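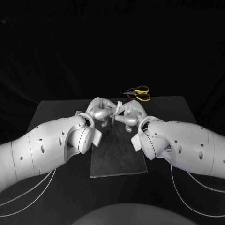
The Lamp Room at Skiltivach

When Kausar Hayat stepped off the mail boat at Skiltivach with a carpetbag, a borrowed coat and a letter of employment she had read so often that the folds had gone soft, there was no one on the pier to meet her except a goat. She waited a good while, being a polite sort of girl, and then she picked up the bag and followed the goat up the hill, as it seemed to know where it was going.

It did, as it happened. It led her straight to the kitchen door of the lighthouse station, where old Mostafa Nasr was peeling potatoes into a bucket and singing something mournful in a voice that would have stopped a clock.

"You're the new maid," he said.

"I'm the new bookkeeper," said Kausar.

He thought this over through the whole of one potato. "They told us a maid," he said finally, and he looked so sorry about it that she took off the coat, found a second knife, and sat down to help him. (She was to remember that afterward, in the bad winter, when people asked her how she had ever come to be trusted with the keys.)

The books were kept in the lamp room, up more stairs than she cared for, and they were in a terrible state. Mr. Abbasi, the head keeper, had a horror of arithmetic and a great love of blotting paper. There were receipts for oil and receipts for rope, and a long, sad letter from a dry goods merchant in Jaltell who wanted to be paid for two barrels of flour. Kausar rolled up her sleeves and was happier than she had been since her mother's funeral, though she would not have said so to anyone living.

It was on the evening of 18th February, with the wind leaning on the glass and the big lamp turning over her head, that she found the page. The oil account said 1,284 gallons had been landed that September. The keeper's log, in a different and much neater hand, said 1,234. She added both columns again, and then a third time with her finger under each line, the way her father had taught her, and the fifty gallons went on being missing.

She might have put it down to the blotting paper. She very nearly did. But beside the smaller number somebody had written two initials in brown ink, and they were J.M.

Now, there was only one J.M. on the island, and that was Junaid Mohmand, the assistant keeper, who had carried her bag up to her room that first night without being asked, and who left a cup of tea outside the lamp room door every evening at nine and never once knocked.

She heard his boots on the stairs. She heard them stop, and the small click of the saucer being set down on the stone.

Kausar looked at the page a moment longer. Then she closed the log, put it under the flour merchant's letter, and went and opened the door.

"Mr. Mohmand," she said, "I wonder if you would come in and sit down."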